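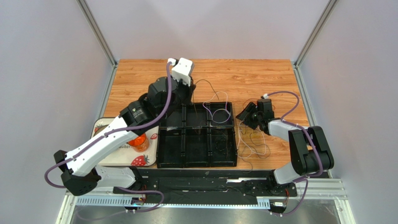 The Plimau two-arm bench, set up for wire sorting

I run the after-school robotics club in Nernwood, and the Plimau bench is the thing I get the most emails about, so it finally has its own page! It's two white-and-black arms on a shared table with walls on three sides, and we've had ours since May. Omerović sells it as a kit. Putting it together took my students 11 sessions, and I'd do it that way again, because now they know where every cable goes (and there are a lot of purple cables).

What you get with the club kit:
Two arms with grippers
Walled table with a woodgrain top
Toothed rail along the front
Nunen control software, 85 student logins
Printed lesson binder, 165 pages

The project we run on it is sorting scrap wire into a black six-compartment organizer. Sounds easy, right? Wire is awful. It springs, it tangles, it hooks itself over the rim and hangs out the side, and the kids get so into it that I have to chase them out at 5:30. We keep a strawberry tray next to the organizer as a second spot to work from, and one of my eighth graders is writing her whole season report on yellow wire versus white wire.

Cable care is the part I'd spend extra time on. Leave slack at the elbow, then move each arm by hand through its full reach before you power up. The binder gives this half a page and I'd give it five.

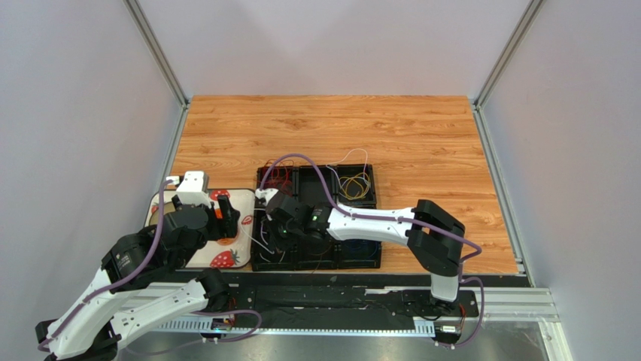
Can beginners use the bench, or do they need to know how to code first?
Beginners do fine. Nunen has a block mode, and my sixth graders start there and move over to typed code when they feel like it, usually by the second project.

The club kit is item 708 in the Omerović school catalog. Spare gripper fingers are sold in pairs, and I'd put two pairs on the first order. The extra wall panels I'd skip, we never opened ours. If you're close to Nernwood and want to try the bench before you buy, come by during club hours, 3:30 to 5:30, and bring your own wire scraps if you have any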